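Two years of Desska, and the people behind it still answer the support mail themselves

Oct 31, 2020

Desska started as a way to keep downloaded shows in one list. No account, no ads on the play screen. The lead developer would rather not be named -- "put the app in the headline, not me" -- and talked to us over a bad line between two builds.

First question, why no iPad version yet. "Time. We are 2 people. The phone one took all of July and then the update broke subtitles for everbody." The fix went out in version 12. Reviews came back up after that, mostly.

The app got its first real users when Clorelgate, the download site, put it on the front page. "We had 148 installs the day before. Then the server fell over." 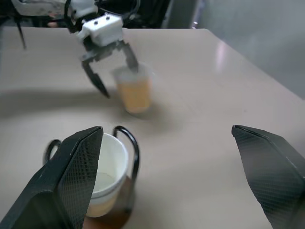 Issue 1314

Money is the sore point. Desska is free, and a paid tier was tried and pulled. "People hated it. Fair enough, it gave them a dark theme and not much else." Petridis, the player it gets compared with most, charges monthly. Any plan to do the same? Long pause. "One payment, maybe. Not monthly."

On Android the app still asks for storage access at first launch, which scares some users off. "I get mails on that every day. It needs a folder to save into. We should of worded it better."

Next up is casting to a TV, using code from the older Prekden project. Works on the developer's own set -- others, no promise yet.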